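Back on the planner for the coffee button task, and I'm having way too much fun (the sim kitchen is basically my office now)
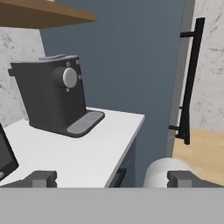
So I finally moved the approach pose into its own config file! Before, every tweak meant a rebuild, and I was tweaking a LOT

Also split the grasp checker out of Lodhi. It samples 2000 poses and keeps 8, then the controller picks one. Way easier to debug

Derek Bellamy wants the wrist camera noise turned up next. Fine, Derek, but I'm fixing the logger first

Seed 26 still hangs on replanning. Tomorrow's problem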